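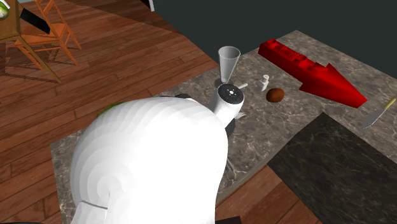

Planner and simulation software, regular meeting, October 2021. The group took the counter layout first, as agreed last time. Thu Triệu reported that the collision checker in Osidley now loads the full kitchen set without dropping meshes. The countertop layout has the tall glass standing near the far edge with the arm reaching over the stone between it and the near side, and the red arrow-shaped object lying diagonally to the right. The shaker and the brown oval object sit close together between the two, and the group agreed to keep that spacing for the test, as the planner has to treat them as separate obstacles. The knife stays at the far right.

Present: Notburga Imhof (chair), Thu Triệu (minutes), four others from planning and perception. Apologies from the Costidero side, who will send written comments.

1. Minutes of the September meeting
Accepted with one correction. Under item 4, "controller timeout" should read "planner timeout."

2. Planner results
The last batch was 3,000 planning queries on the counter layout, all with the same start pose and random goals above the stone. 44 queries returned no path. Thu went through the logs and found that most of the failures had goals close to the glass. The mesh for the glass is a tapered shape with an open rim, but the checker wraps it in a plain box, so the space beside the narrow base is treated as solid. Notburga asked whether the box could be swapped for a convex hull. Thu said yes, and that load time would go up a little. Agreed to try the hull on the glass and the shaker only.

The red object was also discussed. Its outline is wide at the head and narrow along the shaft, and a single hull fills in both sides of the shaft. Splitting it into two parts was preferred over full decomposition. No change to the visual mesh.

3. Perception
The segmentation model still loses small items when the arm covers most of them. There was a long discussion on whether to score these items at all. Decision: an item is scored only if at least 50 pixels of it are visible to the camera. Items under the limit stay in the ground truth file with a flag. The model also merges the dark slab with the counter in some renders. Both have a marbled texture, and the training set has very little of that. Thu will add 570 renders with varied stone textures before the next training run.

4. Controller
Kurkus branch is merged. The joint velocity limits are now read from the robot description file and the old constants have been removed. One test fails on the build server and passes locally. Left open.

5. Tooling
The scene editor does not save object rotation if the file is closed during autosave. Until this is fixed, save by hand before closing. Notburga asked that layout files carry a version number in the header. Agreed.

6. Other business
Costidero has asked for read access to the query logs. Approved for the counter layout only.

Actions
Thu Triệu: hulls for glass and shaker, two-part collision shape for the red object, stone texture renders.
Notburga Imhof: version header proposal, reply to Costidero on log access.
Planning: rerun the batch with the same seeds once the hulls are in.
Perception: add the visibility flag to the export script.

Next meeting to be set by email when the rerun is finished.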